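**Looking for 20 people to watch our kitchen robot mess up (paid, remote)**

Hi! I run the simulator side of things at Kinholm, a small group in Wollstead, and I need extra eyes. In our last batch of 64 simulated kitchen runs, the arm failed to stop in 47. It gets the stop command, it logs the stop command, and then it keeps closing its fingers anyway – sometimes for 2 full seconds. On a screen that's annoying. On the real arm it would be somebody's hand, so the real one stays switched off until we understand this.

What I'm asking for: an evening or two of your time, at home, on your own laptop. You watch short clips from Troment (our simulator) and press a key the moment the arm does something you wouldn't want next to you. You don't need to know a thing about robots! If you've ever yelled at a printer, you're qualified. You do need decent eyesight, with glasses or without, and you have to be 18 or over.

Sessions start in April and we pay by the session, even if you quit halfway through. The clips are all countertop stuff, with a toaster, an apple and so on.
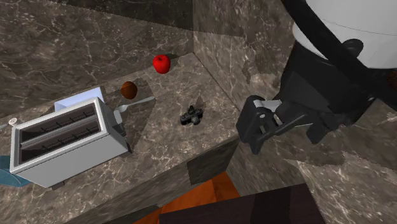 Lindemann, from the first round, wants me to warn you that the late stops are easy to miss when the gripper is empty, and that you should take the breaks. Fair enough – breaks are now built in.

To sign up, reply to this post with your time zone and which evenings you're free.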